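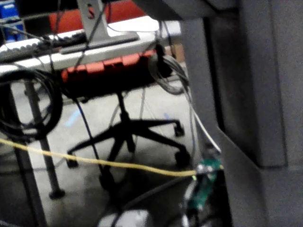

White desk with keyboard and monitor stand; task chair on a five-star base, hard floor.

Workstation notes: casters, cables and hard floors

The March round of workstation checks at the Siltstead office covered 348 desks. Most of the entries in the log concern the zone between the underside of the desktop and the floor, where chair bases and cabling share the same space. The points below apply to all seated workstations, including shared desks.

Caster type. Chairs on hard flooring should have soft-tread casters. Hard nylon casters are intended for carpet and leave fine scratches on smooth floors, particularly where grit has collected in the tread. Push a thumbnail into the tread to tell them apart: a soft tread gives slightly and a nylon one does not. Replacement sets are held in the second-floor store under the label Brallari. The stem is a push fit. Turn the chair on its side, pull the old caster straight out, and press the new one in until the ring seats. Replace all the casters on a base together, as mixed sets roll unevenly.

Caster cleaning. Hair and thread wind around the axle and stop the wheel from turning, after which the chair drags and marks the floor. Cut the wound material with small scissors and pull it clear with tweezers. Do not oil the axle. Oil transfers to the floor and collects dust.

Hanging cables. Any cable that drops below the desktop should be carried to the rear edge and tied before it runs down to the outlet. A cable hanging forward of the rear edge can be caught by a caster or a chair leg when the seat is turned. The clearance figure used in the checks is 26 inches, measured from the floor to the lowest point of any loop under the knee area. Loops below that height were logged and will be retied by the facilities desk. Please do not tie cables to the chair, the gas column or the desk's crossbar bolts.

Cable ties. Use hook-and-loop ties for anything that is moved more than once a year, which in practice means keyboards, headsets and chargers. Zondley ties in the 8-inch length fit a bundle of four ordinary cables. Plastic zip ties are for power leads on fixed equipment only, with the tail trimmed flush.

Monitor stands. The base should sit fully on the desktop with its front edge behind the keyboard. Leave enough slack in the display cable for the screen to reach full height. A taut cable puts load on the connector and is the usual cause of a display that cuts out when the desk is bumped.

Floor marks. Light streaks and scuffs on the gray floors generally come off with a damp microfiber cloth and a drop of neutral cleaner. Heavier marks can be reported by desk number. Chair mats from the Hirose order are available for desks with repeated wear, one per desk, until the stock runs out.

The store opens at 8:30 a.m. and closes at 4 p.m. Quote job code 1423 when collecting casters or ties, and 951 for mats. Desks with logged cable faults have a yellow tag on the left rear leg, to be removed only when the work is signed off.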